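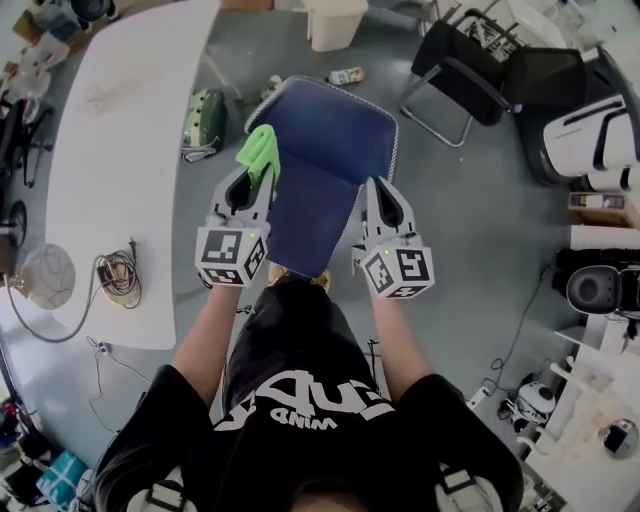 About us

Prekon is a textile care and towel supply company. We wash, sort, fold and deliver towels and cleaning cloths for gyms, small hotels, dental offices and workshops. The company started 13 years ago with one washer and a delivery van, and for the first two winters most of the folding was done at night on a borrowed table.

Today we look after almost 80 customers. The laundry itself is on Sequeira Road. Our office and folding room are a short drive away, and new products are tried out there before they go on the list.

What we supply

Most customers start with the Kedo range. It has bath towels, hand towels and a small gym towel, all with a stitched border that holds up better than a plain hem after repeated washing. Navy is the color we send out most, because it hides hair dye and makeup stains. White is still the standard for hotels.

Multetti is our line of cleaning cloths. They are color-coded so that a cloth used in a restroom does not end up on a kitchen counter. Customers pick their own colors, and we keep them apart from pickup to delivery.
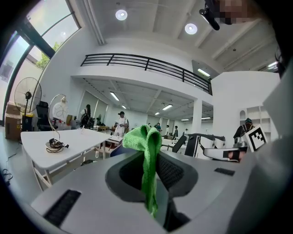
Cloths come back to us bunched up more often than towels do, and they take longer to sort than people expect. We shake each one out, check it for holes and fold it by hand. Anything too thin goes into the rag bin and is replaced at no charge.

Towels are folded in thirds lengthwise and then in half, with the border facing out. If your shelves are narrow we can roll them — just say so when you order.

How it works

Pickup is in the morning, before 10 if you are in town. The smallest order is 100 pieces a week, mixed sizes allowed. A full van holds 2,000, so larger hotels should let us know in November what they need for the holidays.

We do not handle bed linen, curtains or uniforms. We tried uniforms for a year and gave it up — too many buttons.

To ask for a price list or a sample pack, use the contact form or call the office during business hours. Sample packs contain two Kedo towels and four Multetti cloths, and you can keep them.

Print this page | E-mail this page

Shares: 13

This site uses cookies to remember your settings. By continuing to browse you agree to our use of cookies. Accept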